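Stadora Personal Care Survey: Data Card

Summary

Stadora is a table of survey responses on how adults buy and use everyday personal care products: skin care, hair care, shaving supplies, fragrance and nail care. Each row is one respondent. The file holds 370 rows from a single round of collection in April, and was last revised on 30 August 2024.

Files

responses.csv – one row per respondent, UTF-8, comma separated
codebook.csv – variable names, question wording and allowed values
weights.csv – respondent key and survey weight

The weights are kept in their own file so that they can be replaced without touching the responses. Join on resp_id.

Collection

Respondents filled in a web form sent to members of the Stinby consumer panel. The form was offered in English only. People who stopped before the spending section were dropped and do not appear in any file. Open-text answers were coded by 2 coders working separately, and differences were settled by discussion. The original text is not released.

Main variables

resp_id – random key, no link to panel records
age_band – 7 bands, youngest is 18 to 24
region – region of residence, as reported
use_skin, use_hair, use_shave, use_frag, use_nail – frequency of use, from "never" to "daily"
spend_month – spending on all categories in the past month, whole dollars
channel – where the last item was bought (drugstore, supermarket, department store, online, salon, other)
switch_brand – whether the respondent changed brand for any item in the past year
reason_code – coded reason for the change, blank if switch_brand is "no"

Missing values

Skipped questions are coded -9. Questions that did not apply are left blank. Do not treat the two as the same. A spend_month of 0 is a real answer and should stay in any average.

Known problems

Spending is self-reported and skews toward round numbers. The use_frag item did not define fragrance, and some respondents seem to have included scented body lotion. In version 2 the "salon" and "other" channels were merged by mistake; version 3 restores them. Results built on version 2 should be run again.

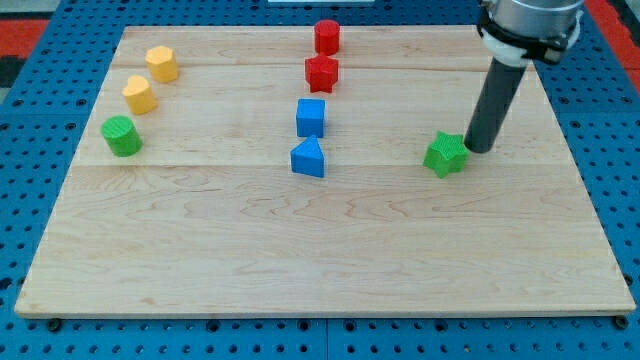
USE AND LICENSE

The data may be used for teaching and for non-commercial research. Do not try to identify respondents or combine the file with other panel data for that purpose. Cells with few respondents should be grouped before publication – the region by age_band table is the usual trouble spot.

Related files

The Setiawan recode script turns the frequency items into times per week. It expects the version 3 column names and will stop with an error on older files. Andstead hosts the archive copies of earlier versions, which are read-only.

Cite as: Stadora Personal Care Survey, version 3.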